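Shared Workshop Evening Course: Building a Small Two-Arm Suturing Rig
Handout 6 — Thread, Needle and Slack
Notes by Yasaman Shojaei, Erurberg, 6 December 2020

Welcome back, everyone, and thank you for sweeping up after the wiring night! By now your arms should both move and your wrists should hold their zero, so we can get to the part most of you signed up for, which is sewing.

Please read this through once before you sit down at the bench. Thread is a wonderful teacher and a very patient one, but it does whatever it likes when it has too much slack. Keep the tail where you can see it, and if a loop starts creeping toward a wrist joint, stop and move the other arm first. The Prerner controller will let you crawl at 2 percent speed (menu 2, then "jog"), and I would stay there for the whole first evening.
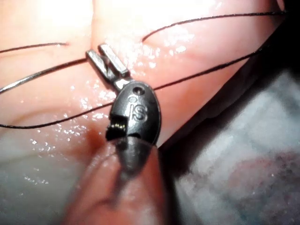
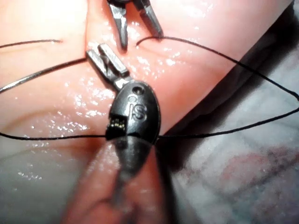
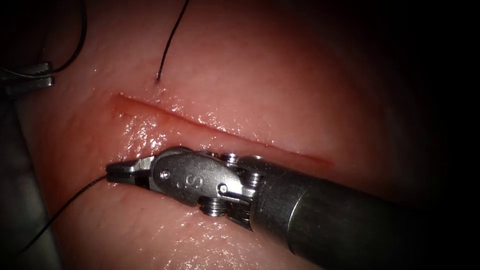
Fig. 6. Instrument tips and black suture thread at the tissue. The curved needle is in the second picture; the third shows the incision.

Look for the pivot hole on the wrist when you line up your jaws — it makes a handy reference when you have lost track of which way is up, and I still use it myself.

For your logbook: write down the encoder count with the jaws fully closed. Mine was 2,716 on the Mandness motor, but yours will differ, so please don't copy it. If the count drifts between runs, check the cable tension before you touch any of the software.

Next time in December: tying off, and the Witkowska knot exercise. Bring your own thread if you can.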